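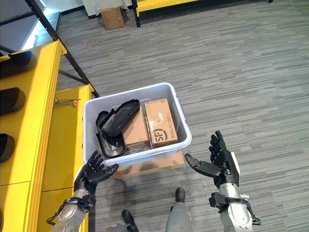 Plastic bin on a cardboard box, boxes inside

Breed ring results, Tetstead, August

kivi_handler
Wednesday's critiques from Tetstead are up. My bitch got V 6 in a class of 17. The judge wrote "correct angulation, slightly long in loin." Her hip score is fine and she has her working title. Does anyone know if the Imadstead show uses the same judge?

rough_coat30
No, different judge. Imadstead had almost 300 entries last year, so plan on a long day. Long in loin is a fair comment on most of that line.

kivi_handler
She measured fine at her breed survey. I don't agree with it.

oldkennelgate
The survey only records height and chest depth. It doesn't settle loin length. My Priro dog got the same remark from two judges and still placed well on movement.

rough_coat30
Placed well in a small class. Against 30 dogs it counts.

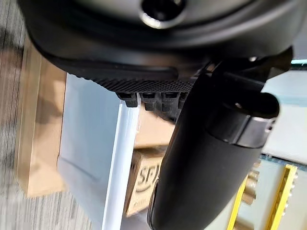
Entries for Imadstead

oldkennelgate
Entry form needs the pedigree number, the hip certificate and the survey sheet if she has one. Open class if she's over two. Mine came back last time for a missing signature.

kivi_handler
Thanks. Can I enter her in working class instead?

oldkennelgate
Yes, with a copy of the title certificate. Send it with the form, not after.

rough_coat30
I'd stay in open. Working class is stronger there and they gait longer.

kivi_handler
She's fit enough. Going with working.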